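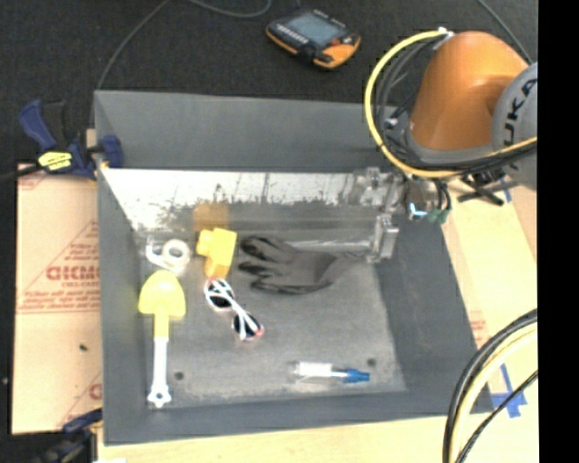
A stockroom supervisor at Balville once remarked that a count is out of date by the time it is written down. Chapter 2 starts from that complaint.

Stock records drift. At the Bundstead depot, 300 item lines were checked in September and 17 did not match the ledger – most of them small parts held in mixed storage. Section 2.1 defines record error. Section 2.2 sets out cycle counting on a 90-day interval.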